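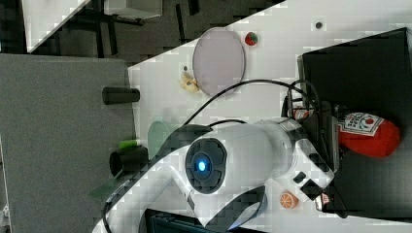 Page last changed: 4th February

Drove out to Kurnenance in the morning for the under-12s. Left before it got light, got there with half an hour to spare, and the gate was still locked. The other coach had the key and he was stuck behind a truck. We warmed up on the grass strip next to the parking lot.

The field was better than I expected after the rain. One corner was soft and I told the wingers to stay out of it, which they forgot right away. We lost 3-1. The first two goals came from throw-ins where we had players standing and watching. I wrote "throw-ins" on my hand at the half so I would remember it for practice. Our goal was a good one, four passes out from the back and a low shot. I have wanted them to play like that since September and I told them so.

After the game I stayed to talk with the Kurnenance people about the summer tournament. They have 4000 set aside for it and want us to match it. We can't. I said we could bring the goals and the line paint and run the Saturday clinic if they drop that idea. They will talk about it and call me.

Lunch in the car. Cheese sandwich and an apple. 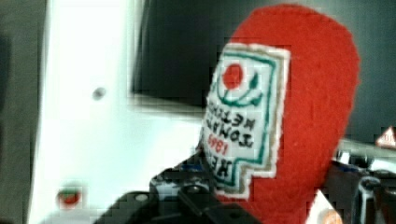

Afternoon: the Vanis meeting

The Vanis league wants every academy to sign up its players by the new form. We have 98 kids on the list now, up from last winter, and the form takes two pages for each. I asked if we could send one spreadsheet. The answer was no. I asked if the parents could fill it in on their phones. The answer was maybe, next season.

Most of the meeting went to field time. Skostska has the indoor hall for 4 evenings a week and uses three of them. I asked for the spare one and they said they are keeping it for a girls' team they plan to start. That is a fair reason, but the team doesn't exist yet and my older group is training in the dark on the bottom field. We agreed they would give it to us until the team has a coach.

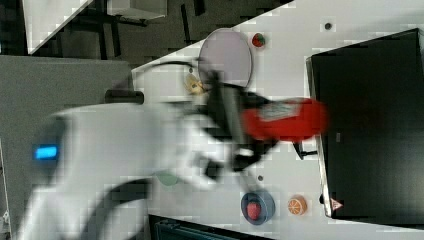
I got that in writing before I left, on the back of the agenda, with both clubs signing.

Stopped at Gunn on the way home to look at the pop-up goals. The pair I want is 399, and the cheap pair has a crossbar that bends when you lean on it. Didn't buy either one. I will ask at the parents' night if we can pay for the better pair out of the raffle money.

Home by seven. Knee sore from standing around in the cold. Washed the bibs and hung them over the bath. Still have to write the practice plan: throw-ins first, then the small game with no goalkeepers, then shooting if there is any light left.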